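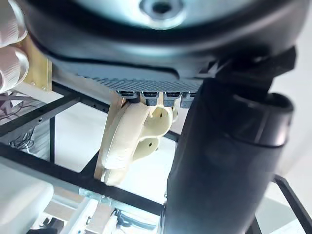

Skerkelix工坊搬完家了，打印件货架对外开放

2023年3月26日星期日　Skistthorpe街坊消息

上个月好几位读者来信问我，Igwe街那间Skerkelix工坊是不是关门了，怎么卷帘门老拉着。没关！人家是搬到街对面去了，今天上午十点重新开张，我吃完早饭就溜达过去，在里头一待待到下午，午饭都是在门口台阶上啃的面包。

先说地址，免得大家白跑：还是Igwe街，老店斜对过，原先卖窗帘布的那间，门牌没换，招牌倒是换了，字比以前大，远远就能看见。进门左手是前台，往里走是长长一排工作台，最里面隔出一小间放打印机，门关上以后外面基本听不见响动。老店我去过很多次，转个身都得跟人说借过，这回总算能把胳膊伸开了。

管工坊的还是叶永清。我到的时候她正蹲在地上给抽屉贴标签，头都没抬就喊我递剪刀。她跟我说，搬家最麻烦的是零件，大件反倒好办，几个人一抬就过去了，可螺丝、垫圈、接头、小支架这些东西，平时东一盒西一盒，一装箱全混了。光分类他们就干了3个晚上，最后分出186个小抽屉，每个抽屉外面贴着尺寸和用途。我随手拉开一个，里面是各种带孔的挂钩，大的小的都有，再拉一个，全是管夹。说真的，我这种家里连一把像样螺丝刀都找不着的人，看着这一墙抽屉，心里挺痒痒的。

这次开张，大家最关心的应该是打印件货架。以前想要个自己画的支架、弯钩、卡扣，得先填单子，再等工坊排期，有时候一等就是两个礼拜。现在他们把最常有人要的款式提前做好，摆在货架上，需要的人直接拿，按件收费，价钱写在格子边上。尺寸不合适的，可以当场改图，隔天来取。架子旁边还留了一块木板，上面打了几排孔，新做的件可以先装上去比一比，看松紧合不合适，再决定要不要带回家。

Yakubu Jibrin今天来得很早，他家阳台上的晾衣杆托架断了一边，旧的那种早就买不到。他把断掉的那截装在塑料袋里带来，往台上一倒，跟工坊的人比划了半天。先试了一个现成的，孔距差一点点，螺丝歪着进不去，又试了一个厚的，倒是进得去，可弯的地方太浅，杆子搁上去晃。最后还是改图，下周一来拿。他倒不着急，说反正断了一冬天了，衣服都搭在椅背上，再搭两天也没什么。

我自己也没空着手走，买了两个弯钩，打算装在厨房门后面挂围裙。装不装得上去，咱们回头再说，我家那扇门比较硬。

再说说钱的事。搬家和添货架一共拉到两笔赞助，大的一笔来自Zaritz五金行，他们出了钻头、螺丝和一部分木料，另外还有1,000块现金，是街坊们上次旧物集市卖东西攒下来的。叶永清把收支表打印出来贴在前台旁边，谁想看都能看，我凑过去看了两眼，连买扫帚的钱都记着。工坊的月费没涨，还是80块，学生减半，带上学生证就行。只买货架上的东西，不用办会员。

也有人有意见。Mirsad Trajkovski做木工好多年了，他站在货架前面翻了一会儿，跟我嘀咕，说有些钩子挂个抹布可以，挂重东西他不放心，最好能在格子上写明白能承多少重。我把这话转给了叶永清，她说标签已经在做，眼下先请大家别拿来吊花盆和自行车，实在要挂重的，问一声前台，他们会建议用金属的。我觉得Mirsad这意见提得很对啊，希望标签快点出来。

另外，新地方的插座比老店多，可电闸还是老的，几台大家伙同时开容易跳闸。今天中午就跳了一回，屋里一下子安静下来，大家站着互相看，有人去后面推了上去，打了一半的件只好重来。电工约在下周，在那之前，砂带机和台锯得轮着用，前台有个本子登记，写上名字和时间就可以。

课程方面，Chukwuemeka Okafor的画图入门班接着开，每周四晚上七点，从怎么量孔距、怎么给弯角留厚度讲起，自己带电脑，没有电脑的提前说一声，工坊有两台能借。八月还打算办一次修东西的集体活动，把家里坏了又舍不得扔的小玩意儿都拿来试试，具体哪一天还没定，定了我再写。

开放时间：周二到周五下午两点到晚上九点，周末上午十点到下午六点，周一不开门，但可以来取改好的件，按门铃就有人应。停车还是那句话，别停在窗帘店后门那条巷子里，隔壁早上要卸货，上次有人的车被堵到中午才出来。

对了，老店里没人认领的东西，有一把黄柄卷尺、一件灰外套，还有一盒不知道谁的合页，现在都放在新店前台下面的纸箱里，留到下个月底，是你的就赶紧去拿。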